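Unit 6: Setting up and looking after the dish cell
Course notes, Riststead Technical Annex
Revised May 21, 2018

Read these notes before your first bench session. They cover the start-of-day routine for the dish cell and the checks that go with the gripper. Safety rules for the annex are in Unit 2 and are not repeated.

Start of day
Leave the arm powered down while you clean. Wipe the tabletop with a damp cloth and dry it, including the grout lines. Crumbs or grit under the rack will tilt it enough to spoil a placement.
Set the rack against its stops and press down on each corner. If it rocks, check the feet before you touch the program. Most placement faults reported in January came from a rack that had been put back crooked.
Power up, home the arm and wait for the Pudier controller to show Ready.

Gripper fingers
Look at the inside face of both fingers. Replace the pads as a pair when the ribbing has worn smooth. Torque the pad screws in two passes, and do not use thread locker.
Open the gripper fully and measure the gap between the tips. It should read 68 mm. If it is more than 2 mm out, run the finger calibration from the Groltorura menu and measure again.

Teaching the pick point
Use jog mode at the lowest speed. Bring the finger in over the rim from the side, stop, and then lower in small steps. The rim has to sit between the fingers before you close. Closing early pushes the plate along the tiles, and you will have to start over.
Save the point under a new name – never write over the master.
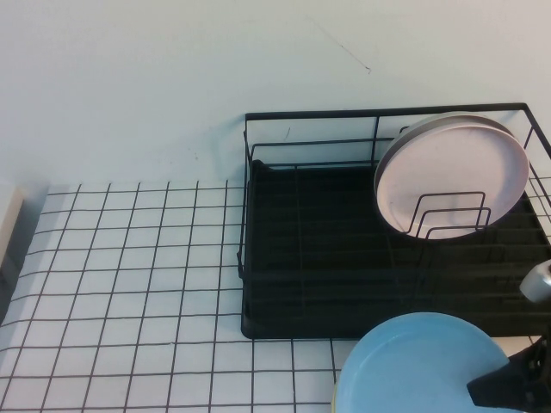
Fig. 6.1. Finger tip over the rim of the blue plate, in front of the rack.

Teach the release point with the dividers in view. The plate should go in between the wire loops without touching them on the way down. Nested plates take up more room than one, so teach with the load you plan to run.

Service
Grease the wrist joint every 228 hours of run time, using the Mitsotakis-Vlachou grease kept in the bench drawer. Write the hours in the cell log and initial the entry.

For next session: bring your saved points on a stick and read Unit 7 up to the section on force limits.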